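Fridge drawers again! I pulled the lot out on Monday and finally gave the long skinny one a proper think. It had turned into a graveyard of half lemons and 300 g cheese ends, and I'm so happy to be starting over with it.

My plan is loose - snacks for the kids at the front, anything in a jar out of there altogether.
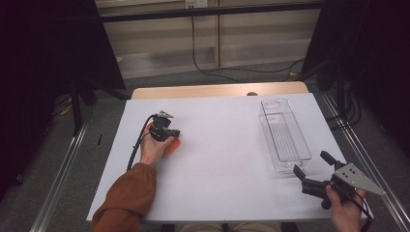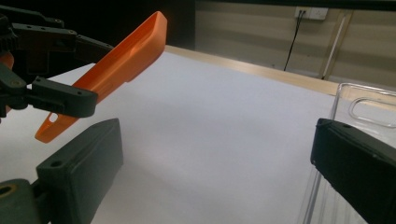

Dry goods are next, and I can't wait. I buy my rolled oats and lentils at Torico in Astgate, and the bags always split before I'm halfway through. A tall, narrow tub like the clear plastic one on the white table would take a whole bag lying down, and an orange scoop-like piece with raised sides is my favourite colour for finding things in a dark pantry. Red lentils first, then the oats!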